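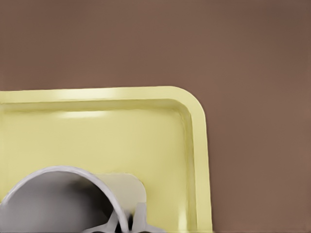 Jemdale to change school meal service in April

School kitchens in Jemdale will move to a shared preparation model in April, under a plan approved by the district this week. Hot meals for 8 schools will be cooked at a central kitchen in Ullel and delivered by van before the lunch period. Three schools in Fahy will keep their own kitchens until their current equipment leases end.

The district says the change follows a review of kitchen hours, fuel use and food waste. Under the present system each school orders and cooks separately, and unused portions cannot be moved from one site to another. The new system sets one order deadline, 48 hours before service, and allows surplus stock to be reassigned.

Food will travel in insulated containers, with temperatures logged at loading and again on arrival. The longest delivery route, to Comedlow, takes 45 minutes in normal traffic. Any container that arrives below the required temperature will be reheated on site or replaced with a cold meal.

Maham Siddiqui, who manages meal services for the district, said menus will stay on their present rotation through the end of the school year. "The recipes are the same and the portion sizes are the same," Siddiqui said. "What changes is where the cooking is done."

Meal prices are not affected. Kitchen staff at the schools involved have been offered posts at Ullel or serving shifts at their current site – the district did not say how many have accepted. Families with a special diet form on file do not need to submit a new one. New forms should be sent to the school office before the end of March.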